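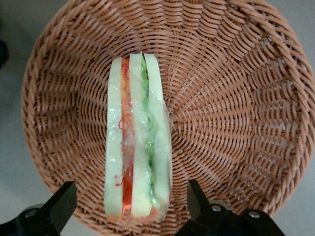 Figure 10.1 A wrapped sandwich in a woven basket.

Chapter 10
What a Price Tells You, and What It Keeps to Itself

Aisling McGrath sold sandwiches for eleven years from a counter in Rorwood, and for most of that time she set her prices by walking past the shop across the street and squinting. Her rival, Hendrik Motaung, set his by squinting back. Between them they had a pricing system that would embarrass an economist, mostly by how well it worked.

Then bread went up. McGrath added 80 cents to everything on the board and waited for the complaints. Motaung held out for two weeks, selling at the old price to a longer line and losing a little on each customer, until he did the arithmetic one evening and changed his board too. By the end of March the whole street had moved, and people in Rorwood were saying that lunch simply cost more these days, as though it were weather.

In Chapter 9 we treated the firm as if it knew its own costs. Most firms would be flattered. McGrath knew what she paid for bread and ham, had a fair idea of her rent, and kept her own wages in the category of things best left alone. She sold 338 sandwiches in a slow week and 613 in a good one, and the rent was the same in both.

This chapter looks at how small sellers arrive at a price. We begin with fixed and variable costs, using McGrath's counter. Section 10.2 turns to rivals who watch each other closely — the squinting problem, given a more respectable name. Section 10.3 asks why prices climb faster than they fall, a question buyers tend to raise more often than sellers do.

Before you start
Review marginal cost (Section 9.4). Bring a receipt from something you ate this week.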